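机器人开放日常见问题（二月这场）

大家好，我是 Denise Hulme，Skendlow 开放日从报名到收椅子基本都归我管。每次发完通知，信箱里来来去去就是那么些问题，所以我干脆把答案都写在这儿了。上一场之后又补了几条，有几条是被问到脸红才想起来写的（谢谢那位问厕所在哪儿的朋友）。

开放日到底看什么？

看人形机器人做家务！主要是卧室和洗衣这一块：床上的小件衣物、洗衣篮、洗衣机周边。我们在 Heywood 的楼里布置了一间像普通人家卧室的房间，有床垫，有衣柜，也有叠放的洗衣设备，机器人就在里面干活。跳舞和翻跟头没有，每次都有小朋友很失望，提前说一声比较好。

什么时候，几点到？

星期六，上午十点开门，第一轮演示十点半开始，下午那轮是两点。两轮内容差不多，挑一轮来就行。我个人偏爱下午那轮，上午那轮大家都挤在前排，后面的人只能看后脑勺。

在哪儿？怎么走？

Heywood，Fusemgate 那栋楼，从侧门进，正门星期六不开。门口会有一块写着 Skendlow 的牌子，跟着箭头上二楼。开车来的话，楼后有停车场，先到先停，满了就只能停到马路对面去，走过来大概五分钟。

要报名吗？收费吗？

要报名，不收费。每轮放 50 个名额，这是房间的极限，再多就真的站不下了。上一场两轮加候补一共收到 215 份报名，我一封一封回的，回到后来手都酸了，所以请大家确定能来再报！临时来不了就发封邮件说一声，我好把位子给候补的人。

没报名能直接来吗？

可以来碰碰运气，有人缺席我就放你进去。但我没法保证，住得远的朋友还是别冒这个险。

演示一轮多长？

四十分钟左右，后面留二十分钟提问。Pádraig Corrigan 负责讲解，他一讲到手部就停不下来，所以经常超时。赶火车的朋友坐靠门那边，中途走没关系的，他不会介意。

机器人是自己动，还是有人在遥控？

两种都有，每一段开始之前 Pádraig 会先讲明白这一段是哪一种。这是我们定的规矩，我觉得挺重要的：看的时候心里有数，问出来的问题也更有意思。如果他忘了说，请大声问他！

为什么动作那么慢？

几乎每个人都问，连我妈都问。布料是软的，拿起来形状就变，再放下又是另一个样子，每一次都得重新判断从哪里下手。加上旁边有观众，我们把速度又调低了一档。你要是想象一部快进的广告片，现场可能会觉得闷；但如果你自己叠过一整筐袜子，你会看得很投入，我保证。

会不会失败？失败了怎么办？

会啊。抓空、抓到两件、叠歪了，什么情况都有。碰上了我们不会藏着掖着，Pádraig 会停下来讲讲可能是哪里出了岔子，然后再试一次。去年到现在我们一共记了 2,838 次抓取练习，里头抓空的那些他讲得最起劲，提问环节可以专门问他要几个来听。

可以摸机器人吗？

演示的时候不行，请站在地上那条胶带外面。提问环节结束以后，旁边桌上会有一只断了电的手，可以拿起来看，手指可以轻轻掰一掰。请轻轻的！我们只有 2 只备用的。

可以拍照录像吗？

拍照可以，录像也可以，别开闪光灯就好，闪光会干扰摄像头。请不要把别的观众的脸拍进去，尤其是孩子。三脚架麻烦留在家里，过道太窄了，我自己上次就被绊了一下。

能带孩子来吗？

能，八岁以上我觉得比较合适，再小的坐四十分钟会很难受（大人也会难受）。十四岁以下要有大人陪着。房间里不算吵，不过有些电机的声音比较尖，对声音敏感的孩子可以坐后排，我这里也有耳罩可以借。

轮椅进得去吗？

进得去，侧门是平的，楼里有电梯。第一排右侧留了轮椅位，报名的时候备注一下，我会替你留好。需要手语翻译的话请提前两个星期告诉我，临时真的找不到人。

Priller 是什么？你们老提到它。

哦对，Priller 是我们自己给这个家务项目起的名字，没有什么深刻的含义，就是当初大家投票投出来的，我投的还不是这个。你在报名邮件里看到 Priller，指的就是这个项目，别当成垃圾邮件删掉！

能买吗？什么时候能帮我家叠衣服？

不能买，我们是做研究的，没有产品。至于什么时候，我不敢给年份。几乎每一场都有人要当场下订单，我都记下了你们的热情，但真的没有订单表。

可以带自己的衣服来试吗？

可以！一人一件，小件的，干净的，不要带金属装饰。毛巾、T恤、童装都很好，上次有人带了条围裙，带子缠来缠去，全场看得特别认真。时间不一定够每件都轮到，抽签决定，抽不到的别怪我。

学校或者社团想包一场，行不行？

行，平日下午可以安排，十五人到三十人最舒服。写信告诉我人数、年龄，还有想听技术多一点还是看演示多一点。技术多一点的话 Pádraig 会很高兴，请给他多留半小时。

有吃的吗？

有茶、咖啡和饼干，在走廊尽头。演示间里不能吃东西喝东西，水杯也请放在外面的架子上。厕所在楼梯左手边，好，这次我写上了。

还有别的问题？

报名邮件直接回复就能找到我，一般两天之内回，开放日前一周会慢一点。当天有急事就到侧门口找我，我戴着挂牌，多半正抱着一叠签到表。

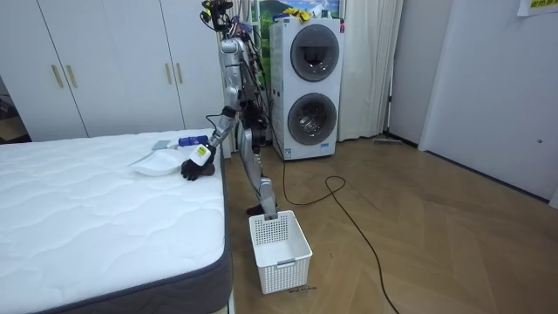 机器人在床边干活，手边是几件小衣物，前面放着洗衣篮。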